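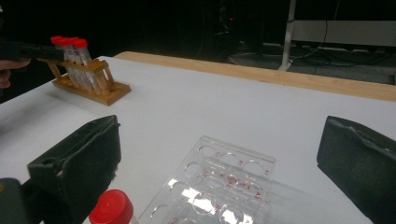
Retno Khoo
June 15, 2023
I want to ask about the new privacy bill, because I have read it two times and still I am not calm. The bill says a public office may keep personal information "for as long as is reasonably necessary". Who decides what is reasonable? The same office. Think of ordinary things like a bottle with a red cap and a clear plastic plate with rows of small wells, lying on a white table. If a sample from your body goes into such a plate, the present law gives you a right to ask where it is and who may look at the result. Under section 10 of the bill you may ask, but they have no duty to answer you.

gonzalo_p
You are reading section 10 alone. Read it with section 4, where the duty to answer is kept for health records. I don't like the bill either, but that part is not new.

Retno Khoo
Section 4 says "health records held by a provider". A police laboratory is not a provider. Neither is the border agency.

Rochelle Henare
Retno is right on this one. I put in a submission in October and asked exactly that question. The reply was 3 paragraphs and did not mention laboratories at all.

Punditz
So what? If you have done nothing wrong, the sample clears your name. My neighbour's car was stolen and I would be glad if they had everybody on file.

Rochelle Henare
Everybody includes you, Punditz. Also your kids.

Punditz
Fine by me.

kpenner
Fine by you today. A right should not depend on whether we trust the government of this year. My parents came from a country where the file on my grandfather had 1452 pages, and he was a school teacher. He never learned who wrote them.

gonzalo_p
Sorry to hear it, Karine. I still think a court would read a duty to answer into section 10. Judges usually favour the citizen when the words are unclear.

Retno Khoo
Maybe, but a court case costs money, and most people will stop at the first letter of refusal. I would rather have it written in the bill. Does anyone know if submissions are still open?

Aiman Ngau
They are closed, but you can write to your local member before the third reading. Keep it to one page and name the section.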